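3. Feeder Placement and Visit Length in Backyard Finches

3.1 Sites and feeders

We worked in four backyards in the Isholm neighborhood, all within an easy walk of one another and all with at least one mature tree. Every yard got the same tube feeder, the six-port Vivik, filled with black oil sunflower seed. We love this feeder for field work. The ports sit far enough apart that two goldfinches can eat on the same side without squabbling, and the clear tube lets an observer read the seed level from a kitchen window.

Feeders hung in one of three positions: close to a shrub, out over open lawn, or under the eaves of the house. We moved them between positions on a fixed rotation, always after dark, and gave the birds a full day to find the feeder again before we started watching. They rarely needed it. House finches were often back on the perches soon after sunrise, and the chickadees were usually there first!

3.2 Watching the birds

Observers sat indoors, behind glass, and logged each visit from the moment a bird gripped a perch until it left the feeder. A bird that hopped from one port to another was still on the same visit. A bird that flew to a branch and came back started a new one. This rule took some arguing (Villalobos and Honorato wanted a short grace period for birds bumped off by a neighbor), but the simple version was much easier to apply when the feeder was busy, and we kept it for the whole study.

In all we completed 96 watches, starting in October and ending on 21 January 2022. Mornings with steady rain were skipped and made up later in the same week.
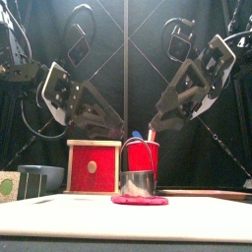
Figure 3. Two robot arms with their grippers angled in over a tabletop workspace.

Shrub positions gave us the longest visits, and the difference was a delight to watch. Goldfinches near cover settled in, cracked seed after seed, and hardly looked up. Over open lawn the same species grabbed a seed, scanned the sky, and often left with its beak full. The eaves fell between the two, although finches at the Sugiyama yard seemed to treat the eaves as well as any shrub. That house has a thick climbing vine beside the window, and we suspect the birds were using it as cover.

Chickadees did not follow the pattern at all. They took one seed and went, wherever the feeder hung. Anyone who has fed chickadees will recognize this, and it made them a wonderful comparison species for us.

3.3 Crowding and seed level

Busy feeders had shorter visits, as Evangelista predicted before we began. The effect was clearest when house sparrows arrived in a group and took the lower ports. Goldfinches moved up the tube or waited in the nearest tree. We topped up the feeders every evening so that an empty upper port would not force birds down into the crowd, but on a few cold mornings the sparrows emptied the top half well before noon. Those watches are kept in the data and marked.

Hawks passed over twice during watches in the Zoredow yard. Both times every bird left at once, and we ended the watch there and repeated it the next day.

3.4 Notes on the yards

Marinho and Araújo kept a running list of what else was on offer nearby, including coneflower heads left standing, birch catkins, and the neighbors' own feeders. Goldfinches working a patch of coneflowers came to the feeder less often, but once there they stayed just as long. We treat the number of visits separately in Section 4.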